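Filed under: Bench notes / Adhesives / Hide glue

January 31, 2021

Hide glue, batch 4, picking up where the last page stops. Same sack of granules from Baran, opened in July, kept in the tin with the tight lid. Smells fine. No clumps.

Weighed out 300 g dry. That's more than I need but the small pot scorches if it's under half. Water by weight this time, not by "cover it and a bit," which is how batch 2 got so thin. Went with 525 g water. Cold, from the tap, left on the shelf by the window. Soaked until the granules swelled up and there was no hard center when I cut one with a thumbnail. Poked at it twice, should of left it alone.

Pot up to 140 F, lid on, water jacket topped off. Thermometer in the glue, not in the jacket, they're never the same. The jacket was running about ten degrees over. Skimmed the foam once and threw it out. Strained thru the old nylon stocking into the clean jar.

First run-off test: brush lifts, glue falls as a string and then breaks into drops. Too thick still. Added water by the spoonful and forgot to weigh the spoonfuls. Dumb. Will call it three and a bit. 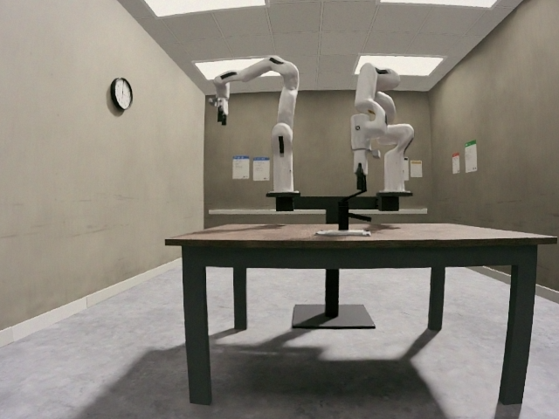
Melur Subramaniam thinks the soak was too warm on that window shelf and wants the next one done in the fridge overnight, lidded, with the water weighed in one go and no topping up later. Also says the stocking sheds and to go back to cheesecloth. Fair on both. I'd add that the fridge here freezes things at the back, so front of the shelf only.

Joints then. Rub joints first, no clamps, on offcuts of maple from the Billholm order. Edges planed that morning, one pass with the toothing iron on half of them to see if it makes any difference. Warmed the wood on the radiator, not hot, just so it didn't feel cold on the wrist. Glue on one face, rub, feel it grab, stop. On the cold pieces it grabbed before I had them lined up, which is exactly what happened in batch 3.

Broke them the next day on the lever thing. Readings are pounds at the hook and nothing else, don't compare these with published numbers, the lever is home made and the hook sits a little off.

Plain edge, cold wood: 525 again, funny
Plain edge, warmed: 726
Toothed edge, warmed: 892

The cold one let go clean along the glue line. Warmed ones took wood with them, the toothed one a good long splinter. One piece each, so don't hang anything on it. Need at least four of each before I say toothing helps. My guess is it's all temperature and the toothing is noise. 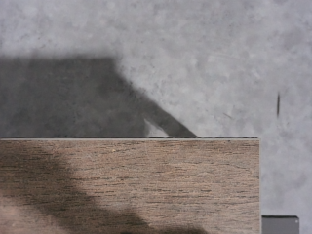
Wood grain, side view, on grey.

Open time. Tried to do this properly with the kitchen timer. Brushed a strip on warmed maple, touched it with a clean finger every 15 seconds. Stringy, stringy, tacky, then rubber at just past a minute. On cold maple, rubber by the third touch. So anything bigger than a drawer side is going to need help with the gel time or a second pair of hands. Kamarul Pasaribu has the cabinet back to do in the old way and that's two panels the length of the bench, no chance with this mix as is.

Made a little side jar with urea, five percent of the dry glue weight. Stayed brushable a good while longer. Feels slimier. Joints from that jar are still sitting, no readings yet.

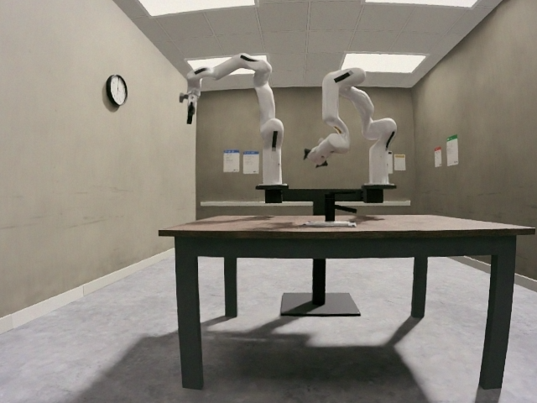
Can the leftover glue be reheated the next day? Once or twice is fine if it's been kept cold and covered, but it gets weaker each time it cooks, so use the reheated stuff for sizing end grain or for glue blocks and make fresh for anything that carries a load.

Cleanup notes before I forget. Warm rag on squeeze-out while it's jelly, comes off in a roll. Left it on two joints on purpose and it chipped off like glass next day and pulled a few fibers up. Under the Lutano oil the wiped ones show nothing. The chipped ones show a pale line you can see from across the room.

Brush: the natural bristle one is holding up. The one with the metal ferrule left a grey stain in the maple where it dripped, prob iron. Binned it. String wound ones only from now on.

Stain on the oak test piece too, much darker, nearly black. Oak and iron, should have known. 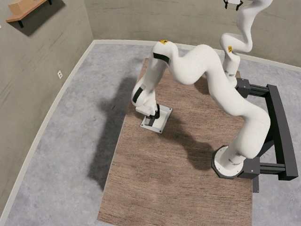 Also the pot itself has a chip in the enamel near the rim, so keep the level below that or we get the same grey again. Atotis lists a replacement liner but won't say the depth. Wrote to them. If it doesn't fit I'll file the chip smooth and dab varnish on it.

Next batch:
- soak in fridge, front shelf, water weighed once
- cheesecloth
- four joints each way, all warmed, toothed vs plain
- four cold ones for compairson
- break the urea joints, write down which jar!!
- label on the lid AND the side, lids get swapped

Jar of batch 4 is in the fridge, door side, red tape. Not to be eaten on toast, Kamarul.

Recent entries
Hide glue, batch 3 (gelled too fast)
Hide glue, batch 2 (too thin)
Toothing irons, sharpening angles
Oil over glue smears, first try
Maple offcuts, what's left

Contact the workshop | © 2021 Bench Notes | Back to top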